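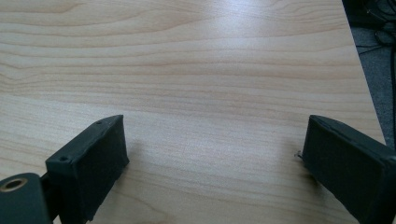

What should residents do with a pale timber table that is still sound but no longer wanted?
Book it in with the Meline furniture reuse program, which takes tables, desks and benches at its Vumport depot from July.

The program has run on a small scale out of a shared shed for two years, accepting chairs and bookcases only. Tables were turned away for lack of floor space. The move to a larger building on the Verbeke estate means they can now be accepted, and the first bookings open at the start of the month.

Tables will be taken in any shape, up to the size of a standard eight-seat dining table. Anything larger needs a phone call first so staff can check that it will fit through the side door. Legs should be taken off where they unscrew, and the bolts put in a bag and taped to the underside. Glass tops are not accepted. Neither is outdoor furniture that has been left in the weather.

The depot is most interested in light-coloured tables with a plain top, which leave the shop floor faster than anything else it handles. Dark dining suites are still welcome but may wait longer for a buyer, and the program may ask donors to hold on to them until there is room.

Veneered tops are accepted along with solid ones. A veneer is a thin layer of real wood glued over a core, and it can only be sanded lightly before the core shows through. For that reason the depot does not sand veneered tops at all. They are wiped down with a damp cloth and mild soap, dried, and checked under a lamp held low to one side, which shows up dents and lifted edges that are hard to see under ceiling lights. Small lifted patches are glued and clamped overnight. Solid tops with rings or scratches may be sanded and given a new coat of hardwax oil.

Donors are asked not to oil, wax or polish a table before bringing it in. Silicone sprays in particular cause trouble, as a new finish will not stick to them. A wipe with a dry cloth is enough. Stickers and tape should be left in place if they do not come away easily, as pulling them can lift the finish.

The workshop at the new site has been fitted out by Drorner, a local joinery firm, which has also supplied clamps and two workbenches. The total cost of the fit-out has not been released. The program expects to handle 1,200 pieces of furniture in its first year at the new address, with tables and desks making up a large share.

Prices in the shop will be set by size and condition. Side tables start at $5. Larger tables will be priced on the day they go out on the floor, and the tag will say whether the top is veneer or solid timber so buyers know how to look after it. Pieces can be held for 2 days with a deposit. Delivery is not offered at this stage, though a trailer can be borrowed from the depot by anyone with a suitable tow bar and a current licence.

Buyers will also get a one-page care sheet. It recommends coasters and felt pads, and warns against leaving a table in direct sun with a cloth or mat in one spot, as pale timbers change colour over time and the covered area will stay a different shade. Spills should be mopped up straight away. Methylated spirits and abrasive creams should be kept off any finished top.

Drop-offs will be by booking only. The gate on the northern side of the estate is the one to use, as the southern entrance is shared with trucks going to the cold store. Drivers should park in the marked bay and ring the bell. Staff can help lift, but anyone bringing a heavy table is asked to bring a second person.

Items that cannot be repaired will be handed back at the gate where possible. Those found to be faulty after they have been accepted will be taken apart for hardware and usable boards, which are sold from a rack beside the counter.

The shed will keep taking chairs and bookcases until the end of June. Bookings for the new depot can be made at the counter or by phone from 9 am.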